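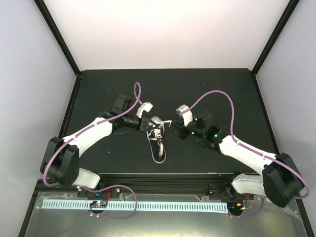

Merkirari two-arm bench unit, lacing test with a small canvas trainer.

Product review: Merkirari two-arm bench unit
Category: household and light workshop automation

This review considers whether the Merkirari unit can take over small chores involving cloth, cord and footwear. It was assessed over 2 weeks in November at the Hinds test room, on the same terms applied earlier to the Ledell folding table and the Odar sorting arm. Readers who want only the result may turn to the last section.
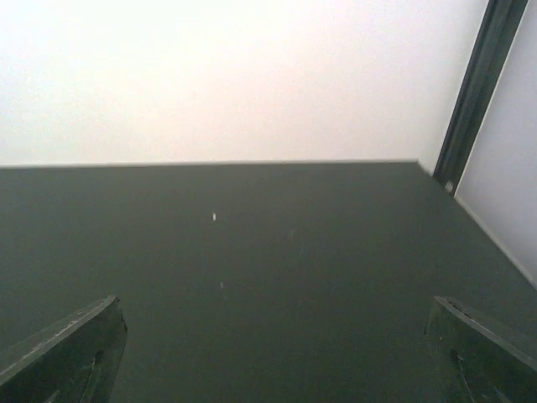
Preparation is the first matter a buyer should weigh. The unit requires a clear, evenly lit worktop before each task, and the supplier's guide devotes 4 pages to the subject. In the view from the wrist camera the two fingers stand wide apart over a bare dark green surface, with a speck of what may be lint near the middle. Dust of that kind did not affect our results. A stray sock or a folded receipt did, and the operator had to remove it by hand before the task could begin.

Handling of rigid goods was satisfactory. Boxes, jars and wooden blocks were moved without damage, and the arms shared the work sensibly. Footwear proved a fairer test of household use, as a shoe is stiff at the toe and soft almost everywhere else.
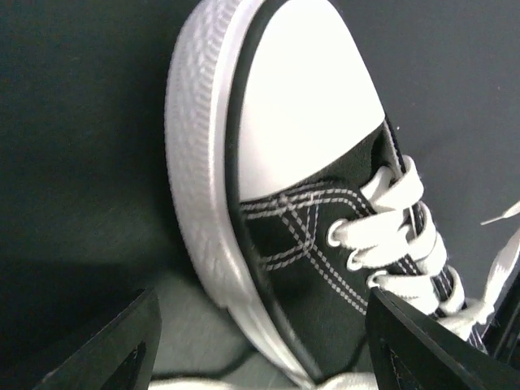
The grip was firm enough for the purpose and left no marks on the items we inspected afterwards. Speed was less impressive. We allowed 30 attempts at each lacing task, and a person seated beside the unit would have finished the set well before it did. The arms often paused before a second grasp, and the guide does not say whether this delay can be shortened.

Laces are the hardest item on our list. They twist, they lie flat against the worktop, and their ends are narrow. The unit could take hold of an end and draw it clear of the shoe. Passing it through an eyelet was unreliable, and we did not obtain a bow that we would accept as finished.
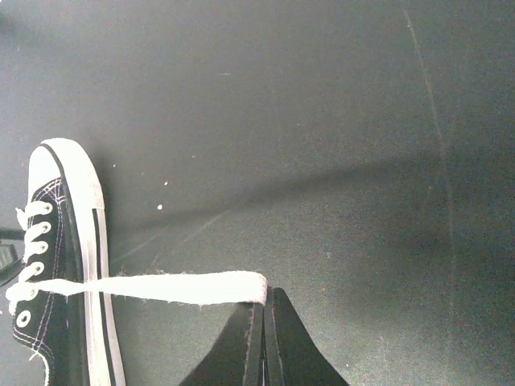 Lace end held between the fingertips, with the shoe on its side.

Verdict
The unit is suitable for training rooms and for workshops with repeated, simple handling. It is not yet suitable as a household appliance. The enclosure occupies a worktop 700 mm deep – more than most kitchens can spare – and an adult must remain at hand throughout. We recommend hire before purchase. Spare finger pads are ordered separately.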